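I went along to the open day at Zesel in October fully expecting to be bored by the robots and cheered up by the tea, and I'm glad to say I had it the wrong way round (the tea was dreadful).

There were 50 of us, I think mostly parents, and Mereana Partington, who runs the workshop there, let us stand as near as the tape allowed. She made no grand speech. She simply set the arm going and left us to watch, and I do wish more firms would trust their visitors like that.

We're used to seeing automation in glossy films, where everything is quick and nothing is ever dropped. I'd much sooner see the slow version. A child of 2 can pick up a wooden star without a thought, and it does you good to watch a machine take its time over the same job, with clever people frowning at a screen behind it – you come away respecting both the child and the engineers a good deal more.

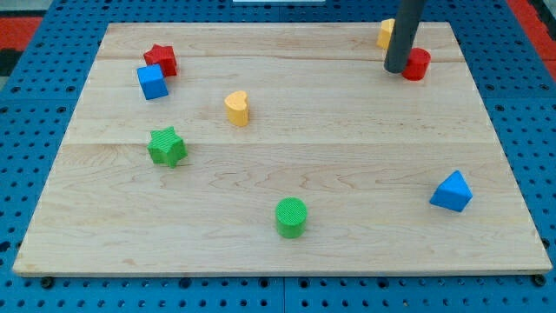 *The gripper down by the red cylinder at the far side of the board, with the stars, the heart and the other blocks spread about.*

My neighbour Heller thinks such days are only advertising, and perhaps they are, a bit. But my daughter asked more questions on the bus home than she has in a whole term of science, and I'd happily give up another 30 minutes of queueing in the rain to go again next year.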